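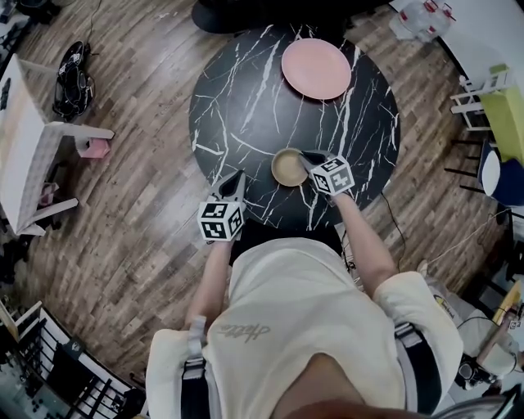
Ebbe Midtbø wrote to us in July to say that the information sheet for the Joltby study ran to 15 pages, that the part about blood samples was on page 11, and that by then most people would have signed. Could we put up a page on how to read one of these things properly?

How to read a participant information sheet

If you are asked to join a health study you will be given an information sheet and a consent form. The sheet is yours to keep. The consent form is the one you sign, usually in two copies. These notes are for adults deciding for themselves in the UK. Sheets for parents and for people acting on behalf of someone else are set out differently.

Before you start

Ask for the sheet on paper if you only have a link. Have a pen to hand. Check that the version number at the foot of the sheet matches the one named on the consent form. If they differ, stop and tell the study team. It is nearly always a clerical slip, but you should be signing for the sheet you have read.

Step 1. Find out what kind of study it is

Look in the first page or two for one of these:

Observational – they collect information or samples and your treatment stays the same.
Trial – you may be given a treatment, a dummy treatment or the usual care, often chosen by chance.
Sample collection – tissue, blood or spit is kept for research, some of which may not have been planned yet.

Some studies are more than one kind. Joltby, for instance, is a sample collection with a yearly questionnaire attached, and the two parts have separate boxes on the consent form.

Step 2. Mark everything you would have to do

Go through the whole sheet and underline each visit, test, phone call and form. Then copy them into a list in date order, with how long each one takes. Sheets tend to group these by type, so a study that reads as "two clinic visits" can also have a questionnaire in month three and a phone call in month nine.

Write next to each item whether it is part of your normal care or extra. If the sheet doesn't say, put a question mark.

Step 3. Read the risks section twice

Read it once straight through. On the second reading, look for numbers. "Bruising is common" tells you less than "10 in every 100 people have bruising". Where there are only words, ask for the figure. The team may not have one, particularly in an early trial, and they should say so.

A large number of people in a study can make it look well tested. It may mean only that they hope to recruit that many. The Plultside sheet mentions 1,068 participants on its front page, and further in it says that 141 had joined when the sheet was printed. Both figures are correct.

Step 4. Follow the samples

If you give a sample, the sheet should answer the following:

Where will it be stored, and for how long?
Will it be labelled with your name or with a code, and who holds the key to the code?
Can it be sent abroad?
Can companies use it?
Will your DNA be read, in whole or in part?
Will you be told if they find something that affects your health?

The last one catches people out. Many studies do not give individual results, and some laboratories are not set up to. If you would want to know, ask before you sign, and ask whether your GP would be told as well.

Step 5. Check how to leave

You can leave a study at any point without giving a reason, and your normal care should not change. What happens to samples and data you have already given is a separate matter. Look for the words "withdraw" and "destroy". Often a stored sample can be destroyed on request, but results already used in an analysis can't be taken back out.

Step 6. Money

Find out whether travel and parking are paid, and whether you have to pay first and claim later. Keep receipts. Brutolora pays a flat sum per visit – no receipts needed – but that is unusual.

Step 7. Ask your questions

Ring or email the contact on the last page. Read out your question marks one at a time and write down the answers with the name of the person who gave them. If you are told something that isn't on the sheet, ask for it in an email.

You can take the sheet home and show it to anyone you like. If you are being given less than a day to decide and it isn't an emergency, ask for longer.

Signing

Put your initials in the boxes, unless the form asks for ticks. Optional boxes can be left blank or marked "no" and you can still take part. Keep your copy of the form with the sheet.

Page checked 4 August 2022. A Turkish version, translated by Yazıcı, is available by post.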